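Fragen und Antworten zu unserem Wochenende auf dem Herbstmarkt in Predulham

Seit ich im letzten Beitrag erzählt habe, dass wir zwei Tage auf dem Bauernmarkt waren, kommen dauernd Mails mit denselben Fragen. Also sammle ich jetzt mal alles an einer Stelle, dann muss ich nicht jedes Mal die Sache mit den Parkplätzen neu tippen.

Wann muss man da sein?

Früh! Ich meine wirklich früh. Um halb acht kommt man noch gemütlich durch die Käsehalle, ab zehn schiebt man sich nur noch. Am ersten Tag haben wir verschlafen (Britta sagt, ich habe verschlafen) und standen dann ewig hinter einer Reisegruppe, die jeden einzelnen Ziegenkäse probieren wollte. Wobei, das kann ich ja verstehen.

Was kostet der Spaß?

Der Eintritt war für uns beide zusammen günstiger als einmal Kino, nur kommt man eben mit leeren Händen rein und mit vollen wieder raus. Ich habe am Ende 57 Euro für Essen ausgegeben, davon einen peinlich großen Teil für Quittenbrot. Bargeld mitnehmen, die kleinen Höfe nehmen fast alle keine Karte.

Gibt es auch Tiere?

Und wie. Schafe, Ziegen, ein paar sehr schlecht gelaunte Gänse und die Rinderschau am Nachmittag. Der Siegerbulle wog 1.288 Kilo, das stand auf einer Tafel neben ihm, und er lag einfach da und kaute, während alle um ihn herum Fotos machten. Für die Rinderschau unbedingt eine halbe Stunde vorher hingehen und auf die linke Tribüne setzen, rechts hat man die Sonne im Gesicht.

Lohnt sich das mit Kindern?

Meine Nichte war am zweiten Tag dabei und wollte gar nicht mehr heim. Es gibt eine Strohburg und einen Stand, an dem man selbst Butter schütteln darf. Das dauert länger, als man denkt, und irgendwann schüttelt dann die Tante. Mit Kinderwagen würde ich außen herum gehen, der Mittelgang ist Kopfsteinpflaster.

Welche Stände würdest du wieder besuchen?

Ganz klar Climlow, das ist die kleine Mosterei hinten neben dem Brunnen. Der Apfel-Holunder-Saft ist ein Traum, und warm gibt es ihn auch. Dann der Gewürzstand von Qureshi, wo ich eine Mischung für Kürbissuppe gekauft habe, die schon wieder halb leer ist. Beim Honig bin ich etwas ratlos, den fand ich überall gleich gut. Die berühmten Krapfen am Eingang waren mir dagegen zu fettig, sorry!

Kann man vor Ort richtig zu Mittag essen?

Klar, im Hof stehen lange Bänke und es gibt Eintopf, Ofenkartoffeln und Bratwurst. Der Linseneintopf war mein Favorit, mit ordentlich Essig drin. Ich würde trotzdem eher den ganzen Tag über Kleinigkeiten essen, sonst hat man um eins keinen Platz mehr für den Zwiebelkuchen. Den Fehler mache ich jedes Jahr.

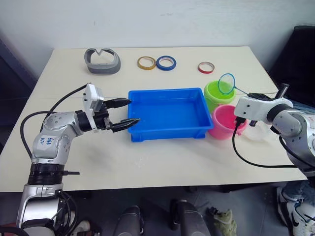 Wo parkt man am besten?

Am besten auf der Wiese hinter dem Sportplatz, von da läuft man eine Viertelstunde am Bach entlang. Der große Parkplatz direkt am Markt ist schon um neun voll, und abends braucht man ewig, bis man wieder rauskommt. Bei Regen Gummistiefel anziehen, die Wiese wird dann ziemlich matschig.

Darf der Hund mit?

Auf das Gelände ja, in die Hallen und zur Rinderschau nein. Wir haben uns abgewechselt, das ging ganz gut, aber bei dem Gedränge würde ich ihn nächstes Mal zu Hause lassen.

Fahrt ihr wieder hin?

Im Oktober auf jeden Fall, und diesmal mit Kühltasche. Die Butter hat die Heimfahrt nämlich nur so halb überlebt.

Kommentare

Britta Wunderlich
Fürs Protokoll: Du HAST verschlafen. Und das Quittenbrot war nach zwei Tagen weg, ich habe genau ein Stück bekommen.

landpomeranze
Danke für den Tipp mit der Wiese! Wir standen letztes Mal fast eine Stunde in der Ausfahrt. Weißt du, ob Climlow auch verschickt?

Jule
Die Krapfen zu fettig??? Die müssen so! Ansonsten volle Zustimmung, vor allem beim Eintopf.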